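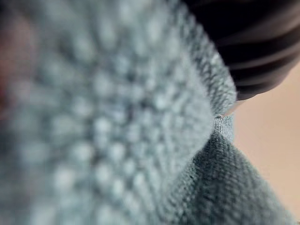
Pale blue-grey textured cloth, close up. Raised bumps in diagonal rows.

**1/** Notes on drying times for textured towels, after a June of hanging them indoors at the flat in Stolbridge. Same washing machine, same spin setting, same rack throughout.

**2/** Raised weaves hold water in two places: inside the yarn and in the gaps between yarns. The spin cycle clears most of the second. The first has to evaporate, and that takes the time.

**3/** Test towel is a Vesano bath sheet. 2658 g straight out of the drum with its twin, both weighed together on a luggage scale. I stopped the clock when two readings an hour apart matched.

**4/** Room at 19 degrees, humidity 69 per cent, window shut. Folded double over one rail: still damp at the fold the next morning. Spread across two rails with a gap beneath: done by bedtime.

**5/** A small desk fan on low made more difference than turning up the radiator. Warm air that stays put fills up with moisture and then does very little.

**6/** Fabric softener: left out for 8 washes. The pile feels rougher and soaks up water faster. I have no figure for the second part, only a wet floor and a stopwatch I forgot to start.

**7/** The Zostby rack has rails too close together for anything thick. Use every other one. The older Bouvier has wider spacing but tips if you load one side first.

**8/** Someone asked about tumble drying on low to finish. Fine for the last bit of damp. Take them out while the hems are still slightly cool, as the hems always lag behind the middle.

**9/** Hand towels next, once I find a scale that reads below 50 g.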